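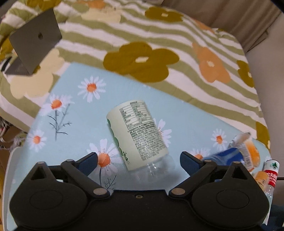 Check the bed before you check anything else, was the advice left by a reader under my last list, because drinks end up on beds and people lie down on them. Fair point! So the bedroom goes first this time, and the kitchen can wait its turn.

Bedroom walk-through, flat over the Posico shop
Done 2020-09-26, before handing back the keys

1. Drinks on the bed – NEEDS ATTENTION
One clear plastic bottle lying on its side on the blue daisy cloth. Bottles go upright on the nightstand with the cap screwed down, please. I've slept on a soggy mattress once and I don't care to do it again.

2. Bedspread and cloth – OK, with a note
I do love the daisies with their orange centers, even if they fight a bit with the olive-green and white waves on the bedspread. Both still need lifting at the corners to look for stains and anything sharp (I found a hairpin the hard way at the last place). Check the care tags before washing them together.

3. Mattress and slats – OK
Pressed along both sides and listened for creaks. One slat had slid toward the foot end, so I pushed it back.

4. Bedside lamp and cord – FIXED
The cord was running under the rug, right where you put your feet down in the morning. It goes behind the nightstand now. The Hakano power strip gets nothing plugged in except the lamp and a phone charger – no heaters!

5. Smoke alarm – OK
Pressed the button, nearly deafened myself. New battery due in October.

6. Window – NEEDS ATTENTION
Opens fine but the catch is stiff, and you have to lean on it with your whole shoulder. I've asked Omerović to bring some oil when they come for the boiler. Until then, open the left side only.

7. Path to the door – OK
45 inches clear between the bed and the wardrobe once the suitcase is out of the way. Keep it that way at night.

Still open: items 1 and 6. I'll go back over the whole room in 28 days and add my comments under each line, same as always.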